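Chapter 6
Reading the Offer: What a Robot Kit Really Includes

By the end of this chapter you should be able to read a sales sheet for a small robot arm and mark which claims could be checked, and by whom.

On February 9, 2026, Živko Mladenović put in an order for the Griltero tabletop kit, sold by Ternton at $3,525. The sheet promised "sorting skills in 90 minutes." It did not say what would be sorted, how often the arm could fail and still pass, or who would be standing next to it. Mladenović teaches an evening lab, and he bought it anyway – the other quote was higher and said even less.

We will return to his purchase throughout the chapter, mostly to pick at it. The price left out the Delić service plan, another $1,373 a year. The word "skills" had no definition anywhere in the manual. And the success rate on the back page came from 57 trials, all run by the seller.

Marin Georgiou, who reviewed the kit for a buyers' newsletter, put the complaint more bluntly: "Show me the task, then show me the arm doing it on a bad day." Keep that in mind when you look at any picture of a robot at work, ours included. Toy blocks on a bare board are a fair place to start. They are also a long way from a parts bin.

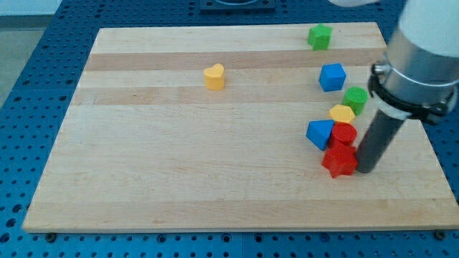
Figure 6.1 Colored shape blocks on a wooden board, with the arm's tube touching down beside the red star.

Before reading on, write down what Figure 6.1 would let a seller claim. Then cross out anything that would need a second picture, a log or a longer visit. Section 6.1 begins with the word "autonomous" and the ways Ternton's sheet uses it.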